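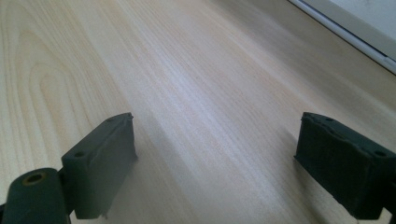 Ticket 2889 – Gripper kit purchase, Biltville workshop
Status: Open, waiting on quote
Opened by: Maham Cheema
Category: Equipment planning

July 29, 2021, 9:14 am
Finger pads again. I have 2 quotes for replacement sets and would love to settle this before the fall budget closes. Fevora wants 800 dollars for a full kit with pads, brackets and pivot hardware. Grandel sells pads only at 40 dollars a pair, and they ship fast!

10:02 am, reply from Purchasing
Can you confirm the Grandel pads fit our brackets? Last January we paid a restocking fee on the wrong hole spacing.

10:31 am, Maham Cheema
Good catch. I sent Grandel our bracket drawing and asked for hole spacing and pad thickness in writing. The dark green pads look a little chipped along the top rims, so I'd like spares on the shelf whichever way we go. If the spacing matches, I'm all for Grandel – the savings could go toward a second hand-held unit, and I've been hoping for one all year.

1:47 pm, reply from Purchasing
Fine with me. Shaikh may also carry the pivot bushings separately. Want me to ask?

1:55 pm, Maham Cheema
Yes please, that would be great! Price for a small pack, plus lead time. Keep the Fevora quote active until Grandel answers.

Next action: Purchasing to contact Shaikh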